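Womeo Dindholm Harbor Jigsaw
Section 2: Preparing the table and sorting the pieces

Read this section before opening any bags. We know the bags are the fun part. There are 3,024 pieces in the box, and they behave much better once they have somewhere to go.

Before sorting, divide your table into fields with low-tack tape. Blue painter's tape shows up well and peels off most finishes. If your table is old, waxed or inherited, put paper down first and tape to the paper. 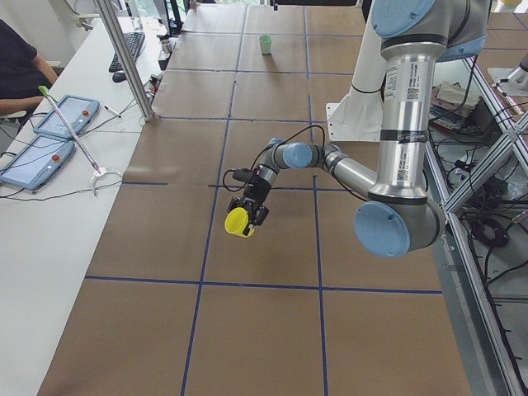
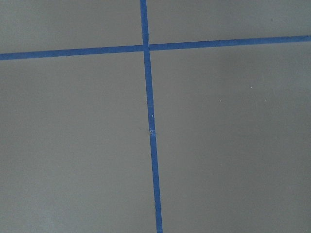
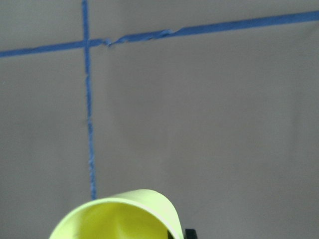
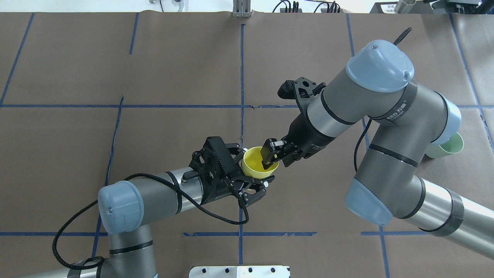 Blue tape strips crossing on a flat surface.

2.1 Laying out the fields

1. Clear the table. The fruit bowl has to go as well.
2. Run one long strip of tape from end to end, then lay the crosswise strips over it. Straight is nice, but the pieces won't check.
3. Press the crossings flat with a fingernail. A raised corner of tape will catch your sleeve sooner or later, and your sleeve will take a piece of rooftop with it.
4. Keep the field nearest your chair for assembly. It should be the biggest one.
5. Write a short name on the tape beside each of the other fields: EDGE, SKY, WATER, BOATS, TOWN, and ODD.

Note: You will want to skip ODD. Please don't. Without it, every piece you can't identify goes into WATER, and by the end of the week WATER has become the puzzle.

Caution: Do not use packing tape or duct tape. Womeo replaces missing pieces. Womeo does not replace varnish.

2.2 Opening the bags

The pieces come in numbered bags of 300, with a small final bag for the remainder. The numbers help us at the packing bench and tell you nothing at all about the picture. Bag 1 is not the top left corner. We get letters.

1. Open one bag at a time over a Triệu tray (supplied). The rim is high enough to stop most escapes.
2. Shake the empty bag over the tray, then turn it inside out. Small pieces like the seam.
3. Turn every piece picture side up before you sort any of them. This is dull and it saves hours.
4. Separate any two pieces that are still joined from the cutter. Leaving them together isn't cheating, exactly, but we'd rather you knew.
5. Blow the cardboard dust off outdoors, or at least away from your coffee.

Caution: Small parts. Keep away from children under three, and from dogs of any age.

2.3 Sorting

Sort by field first and by shade later. A first pass with 2 people takes an evening. One person takes longer and argues less.

1. Pick out the edge pieces and put them in EDGE. A true edge is flat along the whole side. The old harbor wall runs across the lower part of the picture and has printed lines that look very much like an edge at ten in the evening. Run a thumb along the side if you're not sure.
2. Put anything with rigging, a hull or a painted number in BOATS.
3. Put windows, chimneys and brick in TOWN. The red shed on the pier counts as TOWN, even though it stands over water and has caused some ill feeling among our testers.
4. Divide the blues. Sky pieces have a fine, even grain. Water pieces have short pale strokes, all running the same way.
5. Everything else goes in ODD. Gulls are ODD. Half a gull is also ODD.

Note: There are 873 sky pieces. We mention it now so that it doesn't come as a shock later. They are not all the same blue, and by daylight you will see this quite clearly. Under a warm bulb they are all the same blue.

2.4 Using the trays

The Triệu trays stack, and once a field is sorted you can move its pieces into a tray and get that part of the table back. Start with SKY, which takes up the most room and gives the least in return.

Stack the trays no more than four high. The fifth tray will fit. It will also come down when somebody closes the door.

Slide a paper label into the slot at the front of each tray before you fill it. Lifting a full tray to read the underside has been tried.

2.5 Starting the border

1. Find the four corners. If you have three, the fourth is in WATER.
2. Build the bottom edge first, in the assembly field. It has the most color and will make you feel capable.
3. Build the sides upward from the bottom corners.
4. Leave the top edge for last. It is sky from one end to the other, and several of its pieces will fit in places where they don't belong. A correct join lies flat and stays together when you slide it an inch across the table. A wrong one needs persuading. If you have used the heel of your hand, it's wrong.
5. Check the finished border against the poster, not the lid. The lid picture is trimmed on both sides to fit the box, and the lighthouse is missing from it altogether.

2.6 Stopping for the night

If the table is needed for meals, use the Anton roll (sold separately). Slide the border onto the felt while it is still only a border. Moving a half-finished harbor takes two people, two stiff boards and a period of silence.

1. Lay the felt flat beside the assembly field with its ribbed side down.
2. Slide the work across in sections, breaking it where it wants to break.
3. Roll loosely around the tube, picture side outward. Rolling it picture side inward pops the tabs.
4. Fasten the straps and store the roll lying down. Standing it in a corner produces a short, sad sound.

If the table can be spared, leave everything where it is and cover it with a clean sheet. Cats regard a covered puzzle as a bed and an uncovered puzzle as a sport. We have no setting for cats.

Caution: Keep the work out of direct sun and away from radiators. Cardboard curls in dry heat, and a curled border will be a little too long for itself when you come back to it.

2.7 Taking up the tape

Peel the tape slowly, folding it back low over itself. Don't pull straight up. Do this once the fields are empty and no later than the end of the month you started in. Low-tack tape gets less low with time, and a strip put down in June and found again at Thanksgiving will leave a line.

Any residue comes off with a damp cloth and a drop of dish soap. Check the sticky side of each strip before you throw it away. If you are one piece short, look there first, then in the vacuum cleaner, and then go to Section 7, Missing Pieces, and have the bag numbers ready.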